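Filed under: Home & Garden > Heating > Wood and Pellet Stoves

Pellet stove going out overnight

ridgeline_954
Stove is a Tusia, bought used in September. Ran fine until two weeks ago. Now it shuts itself down at 3 or 4 in the morning and I wake up to a cold house. Hopper still has pellets in it. I cleaned the burn pot and the glass. Error light blinks twice and the manual only says "airflow." I'm on my second ton of Barnance pellets and the first ton gave me no trouble.

mudroom
When did you last clean the exhaust pipe? The burn pot is the easy part. Most of the ash ends up behind the baffle and in the pipe.

ridgeline_954
Not since I put it in. The guy I bought it from said it had been done.

mudroom
Then start there. Pull the cap off the tee and put a bucket under it.

oldsaltbox
I'd look at the pellets first. Barnance changed something this winter. I had a pallet from the yard in Geltville and almost 30 bags were half dust at the bottom. Dust packs up in the auger and the feed gets thin. On low it can't hold a fire.

mudroom
Thin feed wouldn't give him an airflow code on that stove. It would give him the feed code.

oldsaltbox
Mine gave me airflow and it was the pellets. Switched brands and it quit doing it.

mudroom
Did you clean it when you switched?

oldsaltbox
Yes, I cleaned it. I clean it every week. It was the pellets.

tworivers_kate
Both of you could be right. Dusty pellets make more ash and more ash blocks the pipe. I sift mine through a piece of hardware cloth over a trash can. Takes 2 minutes a bag and I get maybe a coffee can of fines out of a bad one. Also check the door gasket. Shut the door on a dollar bill and pull. If it slides out, the gasket is done. Do it at several places around the door, since they usually wear at the bottom first.
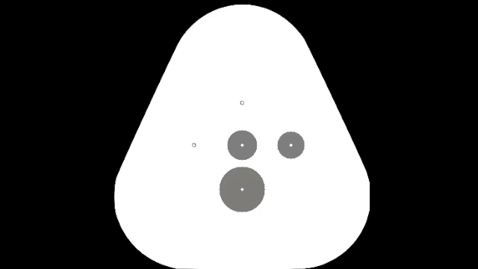
Can I run the stove on low all night once the pipe is clean?

Medium is safer in cold weather, because low leaves a small fire that any draft or thin feed can put out.

ridgeline_954
OK. Did the tee today. Got a lot of gray ash, more than I expected. The dollar bill slid out at the bottom of the door on the hinge side. Ordered a gasket kit from Figueroa, 40 dollars with the cement. I'll sift a few bags too.

mudroom
Forty is high for rope gasket. Measure the groove and buy it by the foot next time.

tworivers_kate
The kit has the right diameter in it, which is worth something. I bought it by the foot and got it too fat, and then the door wouldn't latch.

oldsaltbox
Still say try 5 bags of something else before you take the door apart.

ridgeline_954
Ran it on medium last night with the old gasket and it made it to morning. Will post again when the new one is on.

mudroom
Let the cement cure the full day before you light it.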